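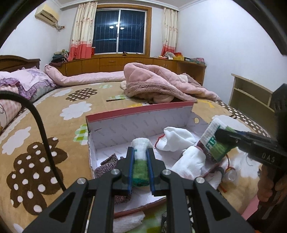
Open House at Numus: Photos

What a fun visit! On Wednesday, September 16, 2020, a bunch of us from the Clumix robotics club finally got to see what Numus has been doing with its Gravik project, and I came home with a head full of ideas (and a long list of questions for next time). The photos go up on this page as I sort them.

Gravik is all about household chores. A person does the job with a gripper in each hand, and those recordings are what the robot arm learns from. Sorting socks in a shoebox was the task of the day, and it's harder than you'd think!

Two grippers, one shoebox. A sock with green on it in each one, and more socks still down in the box.

I love the blue strips on the inside of the fingers. I asked Shafiq Patwary, our host, about finger padding and he was happy to talk about it for as long as I kept asking. Soft fabric is a tough one, he told us, and a sock never lies the same way twice.

The other gripper has the letters DAS on the side of its jaw. Members who missed the trip have already been asking me about that one.

Gravik has 1,675 sock recordings so far, and 73 of them were made in August by two people who had never held a gripper before. Four of us signed up on the spot to try it ourselves!

Big thanks to Shafiq, and to Pavliuk for the ride there and back. Club members can leave comments under the gallery.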